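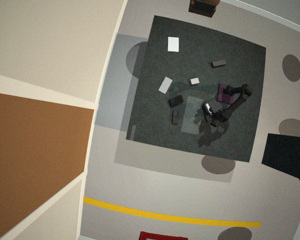 Karpenko objected in its written comments that a clearance rule checked only in simulation would be read by integrators as a rule already proven on the floor, and asked that the two be kept apart in the text. The objection was accepted. Every requirement in this section is therefore marked either S (verified in simulation) or F (verified on installed equipment), and a requirement marked S may not be cited as grounds for reducing a physical safeguard.

Figure 6. Simulated tabletop cell, overhead view. The arm is shown with its gripper beside the translucent green zone; the purple pad serves as the target surface.

5.1 Marked zones and target surfaces

The draft practice separates two kinds of marked area on a shared work surface. A target surface is a place where the arm is permitted to set an object down. A zone is a region of the table to which a separate motion rule applies, whether or not anything is placed there. Earlier versions of the practice used one term for both, and reviewers at Virkix and Covalik interpreted it in opposite ways. In the simulated cell the two are given different colors (Figure 6), and we recommend the same on physical tables.

A zone shall be defined in the coordinate system of the table and not in that of the arm base. When a table is shifted during cleaning or maintenance, a zone tied to the base stays where it was and no longer matches its marking. Three of the reviewing sites reported this fault in their own records. The requirement is marked F.

The boundary of a zone shall be tested against the full body of the gripper, including the fingers in their widest position. Testing against the tool center point alone is not sufficient. In our trials, a controller that used only the tool center point reported no violations in 114 runs in which some part of the fingers had crossed the boundary. These runs were drawn from a set of 705, all using the same table layout with small changes in the position of the loose objects. The requirement is marked S.

5.2 Loose objects

Small blocks and flat cards were used as loose objects. Flat items deserve separate treatment. A card adds almost nothing to the height of the table, and a planner that removes low obstacles from its map will pass over it without restriction. This may be acceptable for a blank card. It is not acceptable where the card carries a label, a sample, or an instruction to the operator. The practice asks the site to declare, for each class of flat item, whether contact is allowed, and to record the decision together with the cell configuration.

Where no declaration has been made, the planner shall treat the item as an obstacle with a height equal to the normal travel clearance. Zekik considered this default too strict for sorting work and proposed an exemption for cells that handle only flat goods. The exemption was adopted in limited form. It applies when all items on the surface belong to one declared class, and it lapses as soon as an item of another class is detected. Both provisions are marked S.

5.3 Floor markings and the surrounding area

A simulated cell should include the floor around the table, with any painted lines and nearby equipment that are present at the site. Many of the models submitted for review ended at the table edge. Such models can answer questions about reach and placement, but they cannot support a statement about the approach of a person or the position of a cart. Reports based on them shall say so in the summary and not only in an appendix.

Line color in the model should follow the color in use at the site. The practice does not assign a meaning to any color, as the participating sites already follow different house rules and a further scheme would add to the confusion.

5.4 Records

For each verification run, the record shall hold the version of the cell model, the positions of all loose objects at the start, the zone definitions in force, and the gripper dimensions used in the boundary test. Rendered views may be attached but do not replace the numerical record. An overhead view hides differences in height, and shadows in it may be mistaken for contact between the arm and the table.

The record format was fixed on 4/6/22. Records made under the February draft remain valid if the gripper dimensions can be recovered from the controller log. Where they cannot, the runs shall be repeated before any result marked S is carried forward.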